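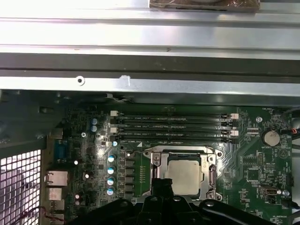 Which limits should be set before a collaborative arm is allowed to work inside an open server chassis?

Set four limits first: contact force at the fingertip, approach speed below the chassis rim, the volume the wrist may enter, and the electrical state of the machine being serviced. The Drurau 6 ships with all four at their lowest values, and the cell will not start a job until each one has been confirmed by a named person.

Drurau 6 board service gripper
Wrist-mounted two-stage gripper with camera, for server and workstation boards

Overview

The Drurau 6 is an end effector for light work on motherboards that remain in their chassis: fitting and removing memory modules, replacing coin cells, moving jumpers, and seating small connectors. It is supplied with a limit module, a wrist camera bracket and the Pusance rule file, which holds the working limits for each board type.

It is not rated for lifting a complete chassis, for power supplies, or for removing processors from sockets with exposed contact pins. The processor may be left in place during memory work. The load lever must be closed and the socket area entered in the rule file as a keep-out zone.

What is in the box

Gripper body with two finger sets (narrow and standard)
Limit module with keyed selector
Camera bracket and cable guide
Earth bonding lead, 9 mm ring terminal
Pusance rule file, current issue, on paper and as a download
Check gauge for fingertip wear

Order code 1417 is for the gripper with both finger sets. The price is £2,055 excluding VAT and delivery. Spare fingers are sold in pairs and should be changed in pairs.

Working rules

The rules below are taken from the Pusance rule file and apply to all installations, including those with a fenced cell.

1. Isolation. Disconnect every mains lead before the arm is enabled. A machine with two supplies has two leads. Standby power is treated as live power. The coin cell stays in its holder unless the job is to replace it.

2. Bonding. Connect the earth lead between the gripper body and bare metal on the chassis. Painted surfaces do not count. Test the bond at the start of each shift and after any change of fingers.

3. Approach. The wrist enters from above the open side, at reduced speed. Sideways moves are not allowed while any part of the gripper is below the chassis rim, except along a path stored in the rule file.

4. Keep-out zones. Mark the processor socket, the tall capacitors, the inductors of the voltage regulator and all loose cable runs. Cables move between one chassis and the next, so the cable zone must be checked for each unit. A stored zone from the previous unit is not accepted as evidence.

5. Latches. Memory retention latches are to be opened with the narrow finger only. If a latch does not move within the set force, the arm stops and a person opens it by hand. The force limit must not be raised to clear a stiff latch.

6. Dropped parts. A dropped screw or jumper ends the job. The part is found and logged before the arm is enabled again. Shaking the chassis is not a search method.

Roles and sign-off

Each cell needs one person responsible for the rule file and at least one trained operator. On a small site these may be the same person, but a change to a force or speed limit must then be checked by somebody else – this is the point most often missed at installation. The keyed selector has positions for Locked, Teach and Run. The key is removed in Locked and Run.

Changes to the rule file are recorded with the old value, the new value and the board type. Verbal changes are not valid. Records are kept for as long as the cell is in use.

Camera use

The wrist camera is for alignment and for the job record. It is not a safety device and must not be used as a substitute for a guard, a light curtain or a person at the stop button. Glare from bare metal and heat spreaders can hide an edge, so the alignment check compares at least two printed features on the board. Where the gripper hides the target on final approach, the last position is taken from the stored path and confirmed by force.

Clean the lens with a dry cloth. Do not use solvent on the bracket seal.

Inspection

Before each shift: finger wear (gauge), earth bond, stop button, selector key.
Every 9 weeks: bolt torque on the finger carriers, cable guide, force calibration.
After any collision: full calibration, whatever the speed at contact.

Fingers that fail the gauge are cut or marked before disposal so that they do not return to the spares drawer.

Compatibility

The mounting plate fits the Stostdale light arm directly. Pillai arms need the adaptor ring, which adds to the wrist length; all stored paths must be taught again after it is fitted. For other arms, send the flange drawing with the order.

Support

Technical questions and requests for board entries go to Teguh Raju, applications desk. Include the board revision and the current rule file issue. Entries are not made from photographs alone – a board or a measured drawing is needed.

Page last revised 22nd February.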